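Subject: Re: [arm-upkeep] Cable slack on two-arm kitchen rig
From: Junhao Du
To: arm-upkeep list

Shamim Rind wrote:
> We have the same pair of arms at Tindell and the gripper cables
> keep working loose at the wrist connector. Faults start after
> 300 cycles or so. Do you clip yours along the links or let them
> hang? And how do you set the working height over a sink?

Shamim,

We let them hang. When the Warkau rig was first put together in April I had the cables tied down at every joint, and the left wrist connector failed after 61 cycles. With a free loop the cable takes up the wrist turn without pulling on the plug. The price is that you have to watch where the loop goes when the arm reaches out low over the counter.

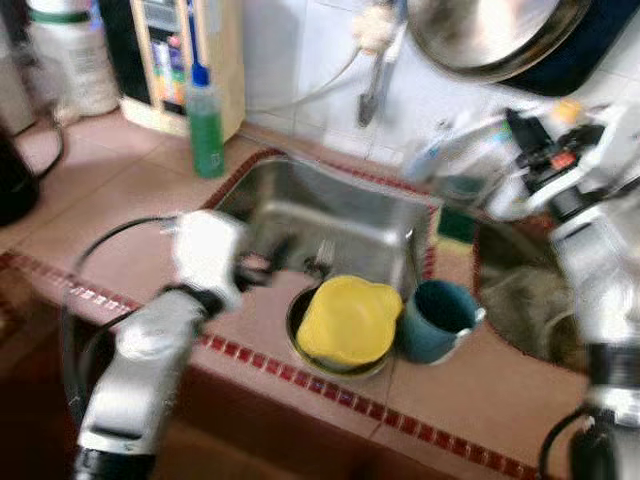
I leave 400 mm of slack between the last tie and the gripper housing. Less than that and it goes tight at full wrist turn, more and it starts catching on things. Check the plug itself as well. The Kalinowski ones have a locking collar that feels home a quarter turn before it is. Ours got a paint mark across collar and body, so a glance tells you.

For height, park both arms in front of the counter and zero them there, then teach the approach from that side only. I keep the speed down until both grippers have cleared the front edge.

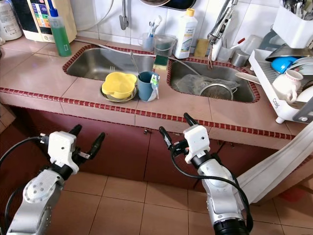 Both arms on the counter side, two sinks ahead.

The stop above the tiles is set at 29 mm in the Sisska controller. I would not go lower on a tiled top, as the grout lines are never quite level and the fingers are the part you end up replacing.
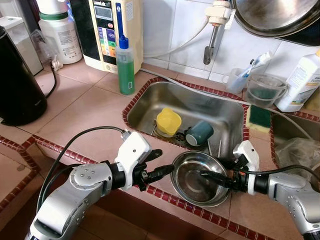

Finger alignment is the last thing I check after any cable work. Run each side separately before you run them together, and use something light with a round edge. A shallow steel bowl does well for this – with the right fingers inside it and the left ones still short of the rim, you can compare the two approaches and see if one side has drifted. If it has, redo the wrist zero before touching the taught points.

I can send the parameter file if your controller is the same version. Which collar type do you have?

Junhao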